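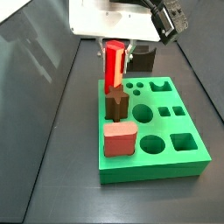 Lolau shape-sorter set: notes on contents. The set has 168 records, one per placement, with 2 tables: pieces and holes. Each hole is listed by outline and row, counted from the back of the green board. The arch recess at the back right corner takes the dark brown arch block and is coded A1. Small round holes are coded R, small square holes S.

Piece names give colour first, then outline, e.g. brown-star.

Lengths are in millimetres. Maintained by Eifion Gough.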